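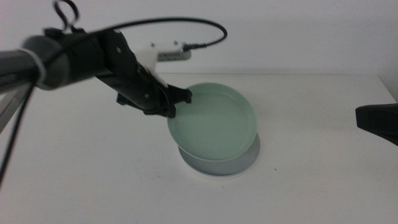 À quoi sert une campagne de démonstrations ?
À fournir à un système d'apprentissage assez d'exemples pour qu'il cesse de demander son chemin à chaque geste.

Brormont ouvre en septembre la collecte Mulorness : 1150 démonstrations de manipulation de vaisselle, réparties sur 6 semaines. L'entreprise a choisi le sujet après une réunion où l'on parlait encore d'assembler des moteurs. On commencera par les assiettes.

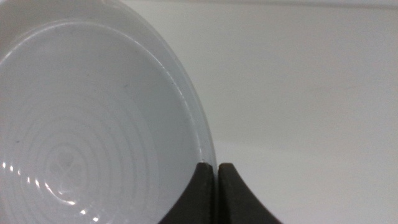
Mulorness s'adresse aux équipes qui entraînent des politiques de manipulation sans disposer d'un atelier. Chaque épisode est enregistré en entier, hésitations comprises. Les pièces claires sur fond clair y tiennent une bonne place : un bord gris pâle devant une surface blanche, avec deux doigts sombres pour tout contraste, voilà de quoi occuper un modèle.

« Un enfant apprend à débarrasser en une semaine, puis oublie pendant quinze ans. Nous visons l'inverse », déclare Milan Verstraete, responsable de la collecte.

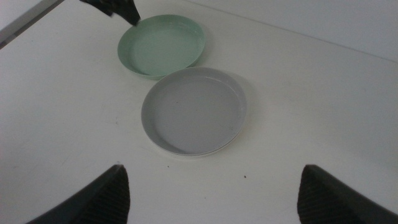 Deux pièces de vaisselle, grise et vert menthe. © Brormont

Un premier lot de 154 épisodes sera remis à Grorkum, partenaire chargé de la relecture. Les essais ratés seront conservés et étiquetés comme tels.

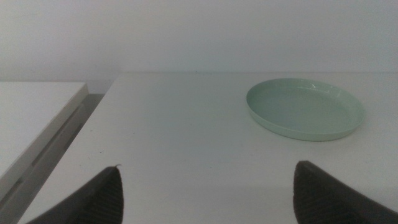 Assiette vert menthe et doigts de préhension striés. © Brormont

Contact presse : Brormont, service communication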